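Keeping Time With Two Arms

At Cesstead, the hardest bug of the spring was 348 milliseconds long. It lived between the moment a vision model proposed a grasp and the moment a motor controller acted on it, and it took Dagim Dinsa most of March to find.

Cesstead writes control software for two-armed household robots. Its main product, Udero, sits between a learned policy and the joint controllers. The policy looks at camera images and produces short sequences of target positions, called chunks, at a low and somewhat irregular rate. The arms want a new setpoint 1000 times a second. Udero fills the gap: it interpolates, checks limits, and decides which chunk is in force when two of them overlap.

The overlap is where the trouble was. Each chunk carries a timestamp, and the early version of Udero stamped it when inference finished. By then the image behind it was already old. On a stationary scene the error did no harm. When an arm was moving, the first several targets in every chunk described places the gripper had already left, so the arm would back up slightly before going forward again. In the logs it showed as a small sawtooth on the wrist joints.

"You could tune the filter until the sawtooth went away," Dinsa says. "Then the arm was late for everything."

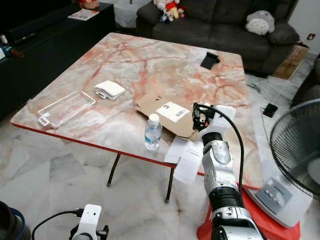 The fix was to stamp each chunk with the exposure time of the image it came from and to discard the expired targets before blending. That required all the clocks to agree. The cameras, the left arm and the right arm each kept their own, and the two arms drifted apart over a long session. Udero now runs a synchronization service that measures the offset to each device and refuses to start motion if any of them is out of tolerance.

Tabletop clearing is the team's standard workload. It mixes objects that fail in different ways. Clear plastic returns poor depth, and a flattened box has an edge only a few millimeters above the surface it lies on. Sheets of paper are worse, with almost no height at all. The planner treats these as separate problems. For transparent items it ignores the depth channel inside a segmented region and fits a support plane from the pixels just outside it. For thin items it plans a contact first, pressing lightly and dragging toward an edge, and closes the fingers only after the force estimate changes.

Aslı Sezer, who maintains the planner, would like to drop the special cases. Her replacement, a branch named Trernberg, scores every candidate motion with a single cost function and lets contact emerge from the optimization. It handles cardboard well. On paper it still proposes motions that the collision checker rejects, and a full search can take 444 milliseconds, too long to run inside the blending window. For now it runs offline, on recorded data.

The recordings are handled by a separate tool, Melnyk, which replays a session through any version of the stack and compares the commands it would have issued with the ones that were sent. A regression run covers 200 sessions and finishes overnight. Sezer reads the differences in the morning, sorted by largest joint deviation. Most are rounding. The ones that aren't tend to cluster at handoffs, when one arm must hold still while the other moves into shared space.

Handoffs are next on the list. Udero currently locks the shared volume for whichever arm asks first, and the other waits at its boundary. The lock is safe and slow. Dinsa is testing a version that reserves space by time interval, so the second arm can start moving before the first has fully withdrawn. It depends on the same timestamps he spent March repairing, and it has been enabled on the test arms since Thursday with the speed limit turned down.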